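Zondmont Shared Workcell Rules: Frequently Asked Questions

Last revised Jul 19, 2024. Questions not covered on this page should be sent to Floor Maes, Workcell Safety Office.

Who must follow these rules?

All staff, students and visiting teams who enter a Zondmont workcell while an arm has power. The rules apply in full to short tests and demonstrations.

Why are the tables marked with tape?

The tape divides the work surface into cells. Task sheets name a cell for each object, so that two operators on different shifts can set up the same task the same way. The lines are laid by hand and are a guide for placement only. They are not a safety boundary.

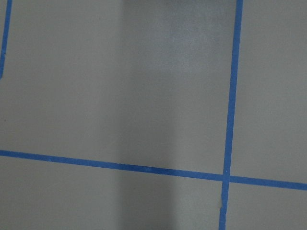

Tape that has torn or come loose must be reported at the end of the shift. Operators should not patch a line during a session. Repairs are made by the workcell technician, Joris Goossens, and entered in the Restar log under form 594.

May I sit next to the table while the arm is moving?

A seated operator is permitted if that person has completed the operator course and the arm is running at the reduced speed setting. Hands must be kept out of the cells named on the task sheet until motion has stopped. Visitors remain standing behind the floor line.

Where should the teach pendants be kept?

On the side desk, with the screen facing up and the stop button clear of cables, tools and clothing. A pendant may not be left on the work surface.

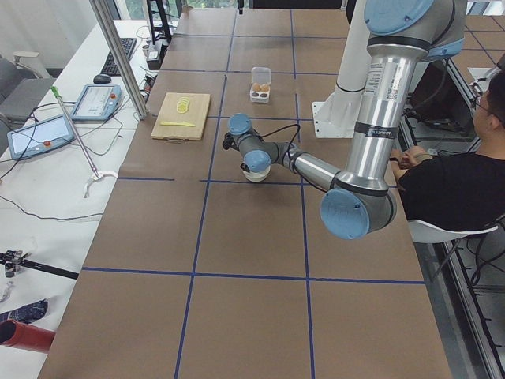
How many people may be signed in to one workcell?

The limit is three, including the lead operator. A fourth person may enter only with written approval from Neema Okoth.

Can real food be used in a task?

Food is allowed if it is listed on the task sheet. It must be thrown away at the end of the session and may not be eaten.

What should I do after an unplanned stop?

Leave the arm where it is and tell the lead operator. Do not clear the fault yourself. The lead operator checks the arm and the table, records the stop, and decides if work may go on.

How long does operator approval last?

Approval is valid for 13 months. The next renewal course is in August, and places are booked through Thanasis Stergiou.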